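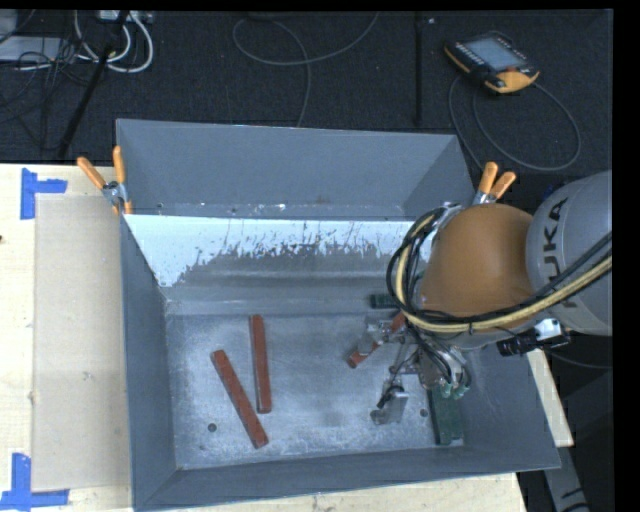 Section 6. When the arm stops with a part in the bin

I wrote this section after the third time Pinemetti's bin-picking cell quit on me in one afternoon, so forgive me if it gets a little pushy in places. The fault shows up on the Neretti controller as 497, "Pick path blocked," and most of the time it means the gripper has touched something it didn't expect to touch. Usually that's a bar lying against another bar, or the inside of the bin wall.

You'll want Section 4 (gripper teaching) handy, and you'll want the pendant within reach before you start. Not across the room! Mine had a habit of ending up on the floor with its cable in big loops, and I caught a foot in it once. Hang it up if you have a hook.

CAUTION: A stopped arm is still a powered arm. Don't put your hands in the bin until you've finished step 3.

6.1 Clearing fault 497

1. Press the emergency stop. Yes, even though the arm has already stopped.

2. Look before you touch anything. Check whether the fingers are closed on a part, resting on one, or hanging free. Write it down, along with which kind of part it was (bar or block), and you'll thank yourself at 6.3.

3. Switch off and lock out the main disconnect, then shut the air valve and bleed the line. The Tanoli gripper can hold pressure for up to 35 seconds after the valve closes, so wait for the gauge to read zero.

4. With power and air off, try to slide the part free by hand. Keep your fingers out from between the two jaws. If it won't come, leave it alone and go to 6.2.

5. Check the clamps that hold the bin to the table. Give each one a good tug. A bin that has shifted even a little will throw off every pick after this one, and you'll be right back here in ten minutes.

6. Get yourself and your tools out of the cell, restore power and air, release the emergency stop, and clear the fault on the pendant.

7. Select manual mode at reduced speed and jog the arm straight up until the gripper is well above the bin rim. Straight up first, sideways later. I did it the other way around once and dragged the whole bin with me.

Note: If 497 comes back the moment you clear it, the controller still thinks the wrist is overloaded. Run the load check (menu 70) before you try again.

6.2 If a part is wedged

A bar can get pinned between a finger and the wall, and then pulling on it just makes things tighter. Restore power and air as in step 6 and stay outside the cell. Jog away from the wall in the smallest step the pendant offers, and stop after each one to look. Once you can see a gap, open the gripper and let the part drop. It's a short fall and the parts don't mind.

CAUTION: Never lever a part out with a screwdriver against the fingers. A bent finger can look perfectly fine and still miss every pick.

6.3 Finding out why it happened

If you only see the fault once in a shift, I'd let it go. If it repeats, work down this list in order:

a. Cables. Move the wrist slowly through its range in manual and watch the hose and cable loop from outside the cell. It should never pull tight or hang low enough to brush the bin.

b. Bin position. Compare it with your tape marks or whatever reference you set up in Section 3. If you never made one, do it now.

c. Part spacing. Bars that land right next to each other leave no room for the second finger. Raise the clearance setting in the Kotolitz vision software one notch and run a few cycles - it skips the tight ones and comes back for them later.

d. Bin model. Make sure the software has the bin you're using. Ours was loaded with part file 2552, which had a shallower bin in it, and that one cost me most of a morning.

Once you've changed anything on this list, run the first full cycle at reduced speed with one hand near the stop button. Then go to Section 7 to bring it back up to production speed.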